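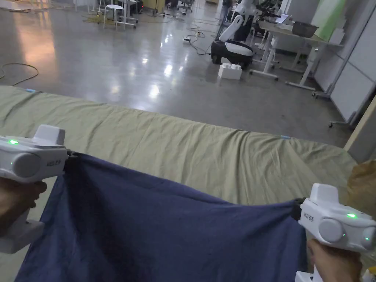
Folding flat cloths on a bed

Sheets, pillowcases, tablecloths and throws are all easier to fold on a bed than in mid-air or on a kitchen table. The bed is wide, it is a good height for most people, and the cloth doesn't slide off it the way it slides off a polished surface. This page covers the method we use for plain rectangular pieces. Fitted sheets have their own page.

What you need

A bed, made or half made. It doesn't have to be smooth. A wrinkled bottom sheet underneath makes no difference to the first two steps, but pull it flat before you start pressing folds with your hands, or the creases below will come through into the piece on top.

Good light from one side. Dark cloths, navy and black especially, hide their own creases under a ceiling light. A lamp or a window to the side shows them up.

A clear patch of floor wide enough to take one step back. Move shoes and cables first. Large pieces hang lower than you expect and you will tread on something.

Step 1. Find the top edge

Pick the cloth up by any corner and run your hand along the edge until you reach the next corner. If that was the long edge, you have what you want. If it was the short edge, carry on round to the next one. On most sheets the wide hem marks the head end, and the plain selvedges run down the sides. For a tablecloth or throw with four matching hems it doesn't matter which long edge you take.

Step 2. Hold it up by two corners

Take one corner in each hand, stand at the side of the bed and raise the cloth in front of you above the mattress. Let the rest hang. The top edge will dip in the middle, and a shallow dip is fine. If you pull until the edge is dead straight you stretch the hem, and after enough washes a cotton hem stays stretched and goes wavy.

Pinch the very corner. If you take hold a hand's width in, the corner flops over and gets folded into the layer behind, and you will find it later as a lump.

Keep both hands at the same height. One hand lower than the other is the usual cause of a crooked fold, and it is easy to miss when you are looking at the cloth and not at your hands.

Step 3. Shake and lower

Give one firm shake, downwards, then lower the cloth on to the bed with the bottom edge landing first. Walk it forward as it goes down so it lies away from you. Two or three small shakes tend to put as many creases in as they take out.

Once it is down, leave the top edge where it is and smooth from the middle outwards with flat hands. Anything that won't smooth out needs an iron – folding won't get rid of it.

Step 4. First fold

Bring the left corners over to meet the right corners. Do the near corner first, walk round, then do the far one. Match the corners exactly and let the edges between them sort themselves out. If the cloth was cut slightly off square (many cheaper ones are) the edges won't lie together all the way along. Split the difference.

Press the fold line with the side of your hand, starting at the middle.

Step 5. Second and third folds

Fold in half again the same way. You now have a long strip. Turn it so that the folded edge faces you, then fold the strip into thirds from one end. A single sheet usually comes out as a neat block at this stage. A double or king size may need one more fold in half.

For a shelf, aim for a block 30 cm wide. The shelves in the airing cupboard at Dillthorpe are that depth, so everything here is folded to it, and it suits most ordinary cupboards too. If your shelves are deeper, leave out the last fold and the pile will be lower and less likely to topple.

Step 6. Stack it

Put the block on the shelf with the rounded fold facing out. That way you can pull one piece from the pile without dragging the layers of the next one. Keep to 5 in a pile. Above that the bottom one gets heavy creases.

Dark and pale cloths can share a shelf once they are fully dry, but new navy or black cotton is better kept apart for its first few washes.

Notes on particular fabrics

Brushed cotton grips itself, so it is hard to shift once it has been laid down. Take more care at Step 3 and you will need less smoothing afterwards.

Polyester and satin slide. Lay them on top of a cotton sheet and not straight on a smooth mattress protector.

Linen keeps every fold you give it. Refold it along different lines from time to time, or roll it.

Fleece throws don't hold a pressed fold at all. Skip the pressing and roll the last third.

If you are short of space

The same method works from the foot of the bed if there is a wall or a wardrobe along the side. Hold the cloth by a short edge instead, lower it away from you up the length of the bed and fold the far end back towards you. It takes a bit longer with a king size.

Very small pieces such as napkins and tea towels aren't worth holding up. Lay them flat in a stack and fold them one after another.

Labels

If you look after bedding for more than one room, mark the size on a scrap of cotton tape and stitch it inside the hem at one corner. Wikstead uses S, D and K. Put the tape at the same corner on every piece and you can read the size off the folded edge without opening anything out.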